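Home | Teams | Roster Moves | Visits | Archive

A Day at Cedura: What the Open House Did and Didn't Show

Last updated: 2020-04-30
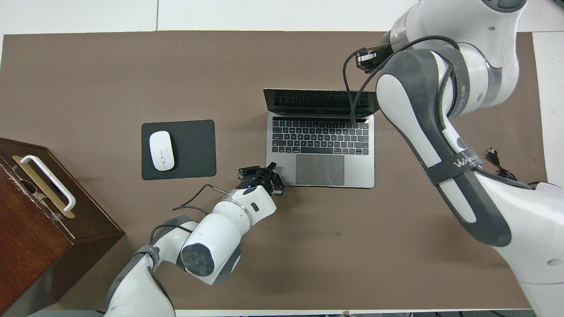 Getting in

The Cedura training center opened its doors to fans and local writers back in October, and I've put off writing it up because I kept hoping someone from the team would call me back. No one has. So this is what I got from one long afternoon of walking, standing and being handed brochures.

The pitch went like this. Tudovley lost its two best defensive linemen in the off-season, both to bigger offers, and chose to put the money into a building. Sabina Sivakumar, who runs football operations, told our group that a player gets "more value out of the right facility than out of another year on a deal." I'd like to hear that from a player. There were none on the tour.

The weight room

It's big and it's clean. We were told it can hold 60 players at once, though I can't think why you'd want it to. The old weight room was cramped and smelled bad, and the team that used it made the playoffs two years running. Our guide, Sajib Wijesinghe, said injuries would come down "significantly." I asked by how much and compared to what. He said they were still gathering a baseline. Fair enough, but then you can't say significantly.

The recovery wing

Cold tubs, hot tubs, a row of padded tables. A company called Ikidska supplies the sleep and recovery program, and its rep, Bernice Aidoo, gave the best talk of the day, mainly because she admitted what she didn't know. She said the program helps players who stick with it and most players don't stick with it. I wrote that down twice.

The draft room

This was the part I came for, and we got 13 minutes. The big board was blank, as you'd expect. Parveen Navaratnam, from the scouting side, explained the new grading system, which scores every prospect out of 100. The old one used letters. She said the number lets them compare a guard to a safety. I asked whether last year's class had been graded the new way, to see how it would have come out. They'd done it, she said, but couldn't share it. If the numbers looked good I think we'd have seen them.

A man behind me wanted to know why the team hadn't matched the offer on Jayawardena. He had started 14 games and led the line in sacks, and the fans near me were still sore about it. Navaratnam said every player has a walk-away price and the team stuck to theirs. She wouldn't say what it was. There had been a counteroffer, she said, and it was "competitive." He's gone, so I'd pick another word.

The practice fields

Two outdoors, one under a roof. The grass looked great. The covered field is a little short of full length, and kickers will have to go outside. Wijesinghe called this a design choice.

Was it worth the trip?

Parking was free and the coffee was fine. Hanane Mansour, who rode over with me and has had season tickets longer than I have, liked it a lot more than I did. She thinks young free agents will walk through that lobby and sign. Maybe a few will. The two who left had already seen the plans, and they took the money.

I've asked again for the regraded draft class and will add it to this page if it comes.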